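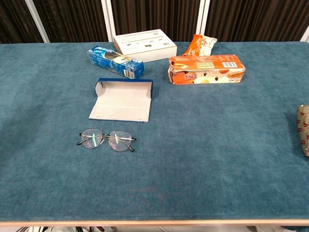
Ticket 3000-201: Router drops everything at random, three or four times a day
Opened by: Cameron McAlister
Status: Closed

Posting this as one long running log, as the help page asks for. I've added to it as I went along, so the top part is me being annoyed and the bottom part is me being less annoyed.

First entry

Hi! I run a small mail-order business out of the back half of my house (seeds, bulbs, garden twine, that kind of thing) and I've got a Lorkberg router that is making me want to move into a cave. I've had it since August. For the first few weeks it was great, honest, no complaints, I even told my sister to get one. Then it started dropping the connection. Not slow internet, just gone. The light on the front goes from white to amber, everything in the house falls off, and after four or five minutes it all comes back like nothing happened.

What I've got:

Lorkberg router, the mid-size one with the two flip-up antennas
Cable modem from Norkatwood, they're my provider
300 megabit plan
A desktop and a label printer on cables, everything else on wifi
One cheap network switch between the router and the desktop, bought years ago, brand rubbed off

What I've tried so far:

Unplugged the modem and router, waited, plugged them back in. Worked for half a day.
Swapped the cable between the modem and router. No change.
Moved the router off the filing cabinet and onto a shelf, in case it was getting hot. No change.
Called Norkatwood. They said my signal looks fine from their end and offered me a TV package.

The drops don't seem to line up with anything. I've had one at breakfast and one at eleven at night. The label printer is the real problem, since if it loses the network in the middle of a batch it forgets the whole batch and I have to work out which labels came out and which didn't.

Second entry

Reply from support (Slamet Nugroho) below, pasted in because the ticket page keeps folding it away:

"Hi Cameron, thanks for the detail. Please log in to the router, go to Advanced, then System Log, and set the level to Detailed. Leave it running until you get at least two drops, then save the log and attach it. Please also note the firmware version shown at the bottom of the main page."

Okay, done. Firmware is 2.0.1, and there's a button that says Check for Updates which tells me I'm up to date. The log is set to Detailed and wow, it writes a lot. It had filled a page by the time I'd made coffee.

One question while I wait. The log times are all wrong, they're hours off. Does that matter? I can do the math in my head but it's a pain.

Third entry

Got my two drops. Got three, in fact, one of them in the middle of a batch of labels – thanks, router. Log attached. I read through it myself and most of it is way over my head, but this part shows up before every single drop:

LAN: address conflict detected
LAN: address conflict detected
DHCP: pool restart
WAN: interface down
WAN: interface up

I don't know what a pool restart is, but it sounds like something I don't want. I looked up address conflict and as far as I understand it, two things in the house are both trying to be the same number. Is that right? And why would that take down the whole internet and not just those two things?

Fourth entry

Slamet again:

"Yes, you have understood it correctly. Two devices are claiming the same address. On this firmware, repeated conflicts make the address service restart, and on your model that also restarts the internet connection. The second part is a known bug. The first part is something on your network. Does anything have an address that was typed in by hand? Printers are very common."

Well. Yes. The label printer. When I set it up, back on my old router, the instructions said to give it a fixed address so the software on the desktop could always find it, and I gave it one ending in 200. I had completely forgotten about that. It has been sitting there with its own number this entire time, and the new router didn't know a thing about it.

So I checked the router settings, and the range it hands out runs from 2 all the way up to 254. Which means that any time enough phones and tablets and whatnot came and went, the router could give 200 to something else, and then the printer would wake up and they'd fight over it. It also explains why the first few weeks were fine (it hadn't got up that high yet, I guess?).

Fifth entry

Here's what I changed, step by step, in case somebody finds this by searching:

1. Logged in to the router, went to Network, then Address Range.
2. Changed the end of the range from 254 to 199.
3. Saved. It restarts itself at this point, so don't do it in the middle of anything.
4. Left the printer alone at 200.
5. Turned off every device and turned them on again one at a time, so they'd all pick up new numbers.

Step 5 took forever. I forgot the thermostat, and the thermostat was the one holding on to 200! It wouldn't let go until I flipped the breaker for the furnace. If you've got one of the Waaka thermostats, there's a restart option in the menu under Wireless that I only found afterward, so use that and save yourself a trip to the basement.

After that the conflict lines stopped. I printed a test batch of labels and every one of them came out.

Sixth entry

Spoke too soon, kind of. One more drop this morning. Looked at the log and it's different this time, no conflict, just this:

LAN port 3: link down
LAN port 3: link up

That repeated over and over, and then the WAN line. Port 3 is where the old switch plugs in. I wiggled the cable and the light on the port went off and on, so I think the little plastic clip has broken and it isn't sitting right. Swapped it for the spare I'd bought when I thought the modem cable was the trouble. The light's steady now.

Should I be worried about the switch itself? It's old and it does run warm.

Seventh entry

Slamet:

"A loose cable on a LAN port should not take down the internet either, but it can on 2.0.1, it is the same bug. I would keep the switch for now and only replace it if you see link down again with the new cable. I have moved your account to the early update list. You should see version 2.1.0 next time you press the button. Please save your settings to a file first."

Saved the settings, pressed the button, and it found the update this time. Took a good while and the light blinked colors I hadn't seen before, so I went outside and raked leaves so I wouldn't touch it. When I came back in it was done. The Address Range page had kept my 199, which I was worried about. It had put my wifi name back to the factory one, though, so everything in the house was offline until I changed it back. Please mention that in the update notes! It's the kind of thing that would have sent me right back to square one if I hadn't noticed the name in the list.

Also the log times are correct now. There's a time zone setting that wasn't there before, and it was set to something halfway around the world.

Eighth entry, November 23, 2023

No drops since the update. I pulled the cable out of port 3 on purpose, twice, and the internet stayed up both times, so the bug looks fixed from here. Printed the whole holiday order run off the desktop with my fingers crossed and it went straight through.

Two leftover things, neither one urgent:

The Jinduna app on my phone (the one that shows which devices are connected) still lists the printer twice, once as itself and once as "unknown." The second one is grayed out. I can't delete it. I can live with it.

The router page still says I'm on the early update list. I'd like to come off that once the regular version catches up, if that's okay. I don't want surprises in the spring, which is when I'm busiest.

Slamet, thank you, you were really patient with me – and quick! Happy for you to close this one.

Closing note from support: Early update flag will be removed at the next general release. Duplicate entry passed to the app team. Ticket closed.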